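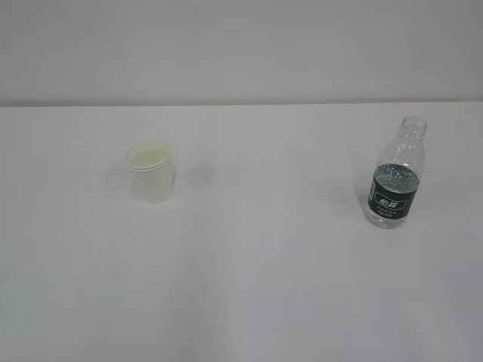 How to Make Your First Variable Star Estimate

Posted 7 February 2023 in Observing Guides

A variable star is one whose brightness changes over hours, weeks or years. You can measure the change with your own eyes, and the results are useful to people who study how stars age. This guide covers a single estimate from start to finish, using binoculars or a small telescope. If you can find your way from one constellation to the next, you have enough skill to begin.

What you need

Binoculars, 7x50 or close to it
A finder chart with comparison stars marked
A red flashlight
A notebook and pencil
A watch set to the correct time

A telescope is fine for fainter stars, but start with binoculars. The field of view is wide and right side up, so the sky matches the chart. Many telescopes flip the view left to right or turn it upside down, and beginners lose a lot of time to that.

Step 1. Pick a star

Choose one that stays within reach of your binoculars through most of its cycle. Long-period red variables are good for practice. Some of them take 300 days or more to go from one peak to the next, so one estimate a week is plenty. Check that the star will be well up in the evening for the next few months. A star that is sinking into the west in March will be gone before you have a decent run of points.

Avoid stars that change by only a tenth or two of a magnitude. Your eye can't follow those reliably.

Step 2. Print the chart

A variable star chart shows the target as a circle with a dot in it, or as an open circle. Nearby steady stars have numbers beside them. These are magnitudes with the decimal point left out, so a star marked 68 is magnitude 6.8. The point is dropped because it could be mistaken for a star.

Remember that the scale runs backward. A magnitude 6 star is brighter than a magnitude 7 star.

Print the chart on plain white paper with black stars. White stars on a black page look nice on a screen and are hard to read under a red light. Write the chart's ID code on the inside cover of your notebook. You will need it for the report.

Step 3. Get your eyes ready

Stay in the dark for at least twenty minutes before you look at anything faint. Put the phone away, or cover the screen with red film and turn it down as low as it will go. Dress for a colder night than the forecast says.

At the Rosales field site we set up a table away from the parking area, and everyone lays out charts and drinks before the sky gets dark. Do the same in your backyard. Fumbling for things later usually means turning on a light.

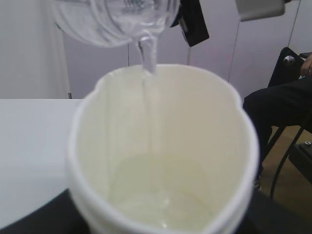 Pouring water into a white cup.

Step 4. Find the field

Start from a bright star you know and hop toward the target in small moves. Compare patterns, such as triangles and short lines, and check each one against the chart before moving on. When you think you have arrived, look for at least two of the comparison stars. If they aren't where they should be, go back to the bright star and start over.

A red star may look quite different from the ones near it. Don't use color alone to decide that you have the right one.

Step 5. Make the estimate

Find one comparison star a little brighter than the variable and one a little fainter. Look back and forth between them. Don't stare at the variable, especially if it is red, as red stars seem to get brighter the longer you look. Quick glances work better.

Now judge where the variable falls between the two. Say the brighter star is 6.4 and the fainter one is 6.8. If the variable looks halfway between them, it is 6.6. If it is closer to the brighter star, call it 6.5. Try to pick comparison stars no more than half a magnitude apart when the chart allows it.

Keep all three stars near the middle of the view — most binoculars dim things toward the edge. If the stars won't fit together, center each one in turn.

If you can't see the variable at all, that is still a result. Record the faintest comparison star you can see and put a "fainter than" sign (<) in front of its magnitude.

Step 6. Write it down right away

Record the star's name, the date and time, your estimate, the two comparison stars and the chart code. Add a note for moonlight, haze or thin cloud. Don't look at your last estimate first. Knowing what you saw a week ago will pull your number toward it.

Step 7. Send it in

Reports normally use Universal Time, so convert before you submit. For US observers the UT date is often one day ahead of the local date in the evening, and this is the most common mistake on the forms we get. Our members enter their estimates in the Pivness log, which fills in the UT date from your time zone. If you keep a paper log, convert on the page and write both times.

Common problems

Your estimates jump around. A scatter of two or three tenths is normal at first. Use the same comparison stars each time if you can.

Your number doesn't match other observers. Leave it alone. Eyes differ in how they respond to red light, and a changed number is worth less than an honest one that sits a bit high or low.

The moon is up. Skip faint targets and work on the brighter ones, or wait a few nights.

The next guide in this series covers drawing a light curve by hand.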